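How to Keep a Big Maple Board Flat, Clean and Off Your Conscience

8 January 2025
Reading time: 2 min
Shares: 555

A large glued maple board is a fine thing to own for one week. After that you put a wet mug on it and the relationship changes.

Mine is made of planks, with long seams where they meet. Seams are where the trouble starts, so that's where I look first. Run a fingernail along each one every February, when the heating has dried the house to a cracker. If the nail catches, rub in some oil and check again in a few days. If a coin fits, you need glue and clamps, and possibly a friend who owns clamps.

Don't soak it. Wipe with a damp cloth, then dry both faces. People dry the top, feel virtuous, and leave the bottom to sulk against the table. A board that is wetter on one side will cup. 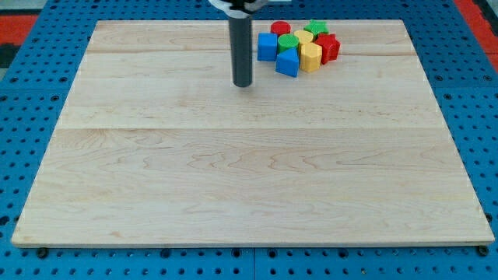

A pegboard table underneath helps a little, as the holes let in some air, but I still stand the board on edge overnight after a proper cleaning. Lean it where the dog can't get at it.

For sanding, start at 100 grit if there are scratches and go with the grain, even where the grain wanders off around a knot like it forgot something. Wipe with a damp cloth to raise the fibers, let it dry, then sand lightly again. I skipped that step for years and had a board with the texture of a cat's tongue.

Use mineral oil, the plain drugstore kind. Spread on more than seems decent, leave it overnight, and wipe off the rest in the morning. Two coats will do. Olive oil goes rancid, and you'll spend a month blaming the fridge.

As for plastic toy blocks, warm water and dish soap, then a towel. Do them in the sink. Someone in my house once washed a whole set on the board, and I have chosen to remember it as an accident.

Comments (3)

Amna Rind
Mine cupped last winter. I laid it hump side up on a damp towel overnight and it mostly came back. Mostly.

Florence Leclerc
What about beeswax on top of the oil? My mother swore by it, but she swore by a lot of things.

Amna Rind
Florence, I do that. Smells nice, and water beads up for a few weeks.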